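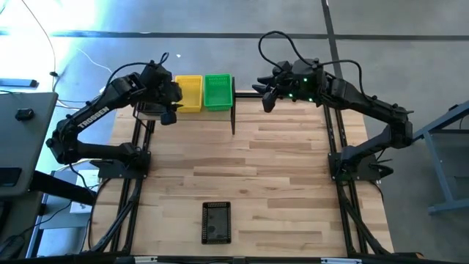 Basket (container)

A basket is an open container, usually made by weaving or moulding, used for carrying, storing or draining things. Older ones are plant fibre – willow, rush, cane, split oak, palm leaf. Modern household ones are very often plastic. Found nearly everywhere people live.

Materials

Willow is the usual choice across northern Europe. Cut in winter, sorted by length, then dried or boiled. Boiling with the bark on and then stripping gives the reddish-brown colour known as buff. White willow is stripped without boiling, in spring when the sap is up. Brown willow keeps its bark and has to be soaked longest before use, sometimes a week or more.

Cane comes from rattan, a climbing palm. Bends well, doesn't split much, takes dye. Rush is softer and is worked damp. Straw is coiled and stitched, not woven.

Plastic baskets are mostly injection moulded in polypropylene or polyethylene. Cheap, light, can be rinsed, do not rot. They go brittle if left in strong sun for years.

Construction

Four main methods are normally listed: coiling, plaiting, twining and stake-and-strand (the last is what most people call wicker). In stake-and-strand work the base is made first, then uprights are pushed in beside the base sticks and bent up, and thinner rods are woven between them. The border is made by bending the uprights down and tucking them away. Handles go on last.

Some terms:
Slath – the crossed sticks at the centre of a round base
Upsett – the first few rounds after the stakes are bent up, these set the shape
Randing – plain weave with one rod at a time
Waling – three or more rods worked together, strong, used where the side needs stiffening
Bodkin – pointed tool for opening a gap in the weave

History

Baskets rot, so early evidence is thin. Much of it is impressions left in clay, where pots were shaped in or stood on basketwork. Dry caves and waterlogged ground have kept some actual pieces.

In the Tikberg district basket making was winter work for farm households. A parish list names 36 makers, most of them also growing thier own willow. The Kamer workshop was the largest, and supplied fruit growers with a round picking basket 30 cm deep. It closed when growers went over to crates. The Paiva collection holds 559 baskets and tools, many from the Kamer sale, catalogued by Gleice Rangel. Her catalogue is still the main source for the local patterns.

Uses

Harvesting, fishing, bread proving, laundry, shopping, pigeon transport, balloon travel. Fish traps are a seperate group, with a funnel mouth that lets fish in and makes getting out difficult. The Tatimeo eel trap is a long narrow type, 90 cm from mouth to tail, closed with a wooden plug.

Care

Keep willow away from radiators. A quick damping now and then stops it cracking – dry it in moving air afterwards, mould sets in fast otherwise. Woodworm shows as small round holes and fine dust.

See also: Wickerwork, Osier, Trug, Creel, Rattan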